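Home | Reviews | Reading Room | Events | Contact

Print this page | E-mail this page

Little Lending Shelf Check: Spring Walkthrough with Comments

Site: Balaskas Reading Room, front and back
Checked by: Despina Kos, with Harish Thakur on the ladder
Date: March 18, 2021

I love doing this walkthrough. You get to touch every shelf in the place, and I came home with three fantasy novels I'd forgotten we owned (all signed out properly, Harish!). Items are marked OK, FIX or WATCH. Comments are mine unless I say otherwise.

SHELVES AND CASES

1. Tall cases anchored to wall studs. OK
All of them are solid. Harish leaned on each one with his full weight and nothing so much as creaked. The epic fantasy case is carrying a lot, but the bracket screws are tight.

2. Heaviest books on the lowest two shelves. FIX
The boxed sets have crept up again! I found the complete Komen Chronicles at head height, and that's a box I wouldn't want landing on a toddler or on me. Moved it down. It looks great down there, by the way, right where the younger readers can see the spines.

3. Shelf pins seated, no sagging boards. WATCH
One board in the YA bay has a slight bow. We took 15 paperbacks off it and it sat better. Please don't fill the gap back up, however tempting it looks.

4. Edges and corners free of splinters. OK
Sanded last August by Kalevi Aaltonen and still lovely to run a hand along.

READING TABLES AND SEATING

5. Tables level, legs tight. OK
The round one used to rock whenever somebody turned a page with feeling. Kalevi's new foot has cured it.

6. Surfaces clean, nothing sticky, no raised grain. WATCH
Fine for reading at. Wipe with a barely damp cloth and dry straight after. Please keep mugs on coasters, and keep the picture books well clear of mugs altogether.

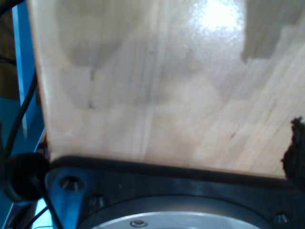

7. Beanbags: seams closed, covers washed. FIX
The green one is leaking beads at the zipper. Nanna Kirkegaard has taken it home to restitch. She's also halfway through The Salt Orchard and I'm under orders to say nothing about the ending, so I'll only say that I shrieked on a bus.

8. Chairs stack no more than four high. OK

WALKWAYS AND EXITS

9. Clear path from story corner to both doors. FIX
The display for the new Olline mystery was half across the back door. Beautiful display, terrible spot! It's now beside the returns cart, and I think it gets more attention there anyway. If you move it for an author night, put it back before you lock up.

10. Exit signs lit. OK
Both are bright. Battery test passed, with the lights holding for the full 30 minutes. I read two chapters of a gothic novel by exit-sign glow and can recommend the experience.

11. Rugs flat, edges taped. OK
New tape by the audiobook rack.

12. Step stools: rubber feet present, locking bar works. WATCH
The red stool's bar needs a firm push before it clicks. Show new helpers how it feels.

ELECTRICAL AND LIGHTING

13. Reading lamps, cords uncracked. OK
All 19 lamps checked, one bulb swapped. The warm bulbs make such a difference to the poetry nook.

14. Clikier label printer unplugged overnight. FIX
Found it on and very warm. I've put a note on the plug. If you're printing spine labels late, the plug comes out before the lights go off.

BOOKS THEMSELVES

15. Donations checked for mold and insects before shelving. OK
Hertta Nieminen went through the whole spring delivery, close to the most fun job in the building if you ask me. She set aside a few musty ones in sealed bags and found us a gorgeous old sea adventure with fold-out maps.

16. Damp reading in back storage. WATCH
Slightly higher than last time, still inside our limit. Boxes stay off the floor. We have 400 books back there, including next season's book club copies, and I'm far too excited about that list to lose any of it to a wet wall.

17. Repair glue and blades locked away. OK
Key is on the hook inside the office door.

TO DO BEFORE THE NEXT WALKTHROUGH

Harish: replacement board for the YA bay.
Nanna: beanbag.
Me: new sign for the boxed sets, and finishing book three of the Komen so I can talk to Hertta about that wedding chapter.

Print this page | E-mail this page

Recent posts
Review: The Salt Orchard
Five Slow-Burn Mysteries for a Long Weekend
Book Club Picks: Your Votes Are In
How We Mend a Cracked Spine
Hertta's Favorite Books with Maps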